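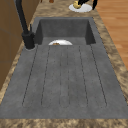
Ticket: dish clearing stops at sink, Gideck cell
Opened by: Fumiko Katayama, Chiba
Status: open

Since Sunday the job "clear to basin" ends with a timeout after 400 seconds. In simulation the same job passed 1,000 runs. I restarted the controller two times, no change.

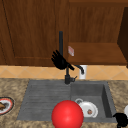

My colleagues now wait beside the cell to press Resume – before, they washed by hand and finished earlier. Please advise.

Reply, Kenta Hattori: Please set the timeout to 2,000 and send me the log.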